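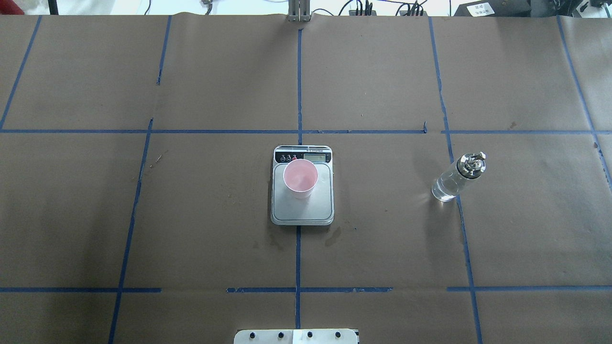

Crisanto Villanueva said the operators should stop being told to pour "naturally", as the word meant something different to each of them and the demonstrations showed it. He asked for a written starting pose and a written finish before any more pouring was recorded.

3 min read

Minutes, teleoperation working group, Jan 29, 2023

1. Previous minutes
Accepted with one correction. The Stiltow site is to be listed as a partner, not a client.

2. Pouring task
The group has 826 demonstrations on the Ellitz server, all recorded by remote control. Crisanto's point was discussed at length. Two operators felt a fixed starting pose would make the data too uniform. Others replied that the variety should come from where the objects are placed, and the taped grid is there for that purpose. Agreed to fix the starting pose and leave the path of the arm to the operator.

The scale stays under the cup for this task. Bañez asked whether the weight should be read by the operator or logged separately. Logged separately was preferred, as operators slow down near the end when they are watching a number. Bañez to look at what the logging would need.

Demonstrations in which the cup is knocked are to be kept and labelled, provided the operator recovers within 15 seconds. Anything longer is to be discarded.

3. Hand guiding
Otitz reported on the hand-guided trials. New people learn it faster than the remote controls, but the guiding hand gets into the camera view and the wrist joint is stiff in the last part of the pour. Moved that hand guiding be used for training new operators only, and that nothing from it go into the main set for now. Carried.

4. Operator hours
Sessions have been running too long and the later demonstrations are jerky. Sessions are to be limited to 14 pours, followed by a break away from the controls. The roster for the rest of January stands.

5. Table covering
Kraft paper and blue tape to be kept as the standard covering. There was a short discussion about whether tape lines need to be straight. It was felt they do not, so long as cells can be told apart on the placement sheet. Replacement paper is to be cut to the same size as the old.

6. Actions
Crisanto: draft the starting pose and finish, one page.
Bañez: scale logging.
Otitz: write up the wrist stiffness and send it to the group.
All: label any backlog of knocked cups before the next meeting.

7. Other business
Stiltow has asked for four sample recordings in colour. Approved.

Meeting closed.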